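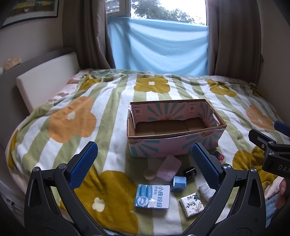 So-ying Sin wrote to me that her blanket came up cold at the foot end every single time, and could I please put the bit about the connector before the bit about the controller. Fair enough! I've moved it, so if you have the old version of this guide, bin it.

4. Fitting your Jollamen underblanket

Do this with the plug out of the wall. I know, I know, but I've been caught out myself.

1. Strip the bed down to the mattress and lay the underblanket flat, label side up. The socket goes at the pillow end.

2. Hook the elastic over the foot corners first, then the head. I used to do it the other way and ended up with a great ruck in the middle.

3. Push the connector into the socket until it clicks. You want two clicks on the Cernby model (the second one is very faint, so turn the radio off). One click and you'll only get heat in the top half.

4. Run the lead down the side of the mattress, never underneath it.

5. Put your fitted sheet on, then make the bed as usual.

6. Plug in, set the dial to 3 and leave it for 20 minutes. Slide your hand under the covers and feel all the way down to the foot.

Note: if the light flashes, switch off, unplug and go back to step 3. Still flashing? Look up fault code 209 in section 7.

Caution: don't use it folded, creased or damp, and don't pin it to anything. I wouldn't pile suitcases on a warm bed either.

Spare connectors are part 1438, and the longer lead is part 3556. I keep both in the Conddale shop, though the leads do tend to sell out by November, so ring first.

Washing is in section 5.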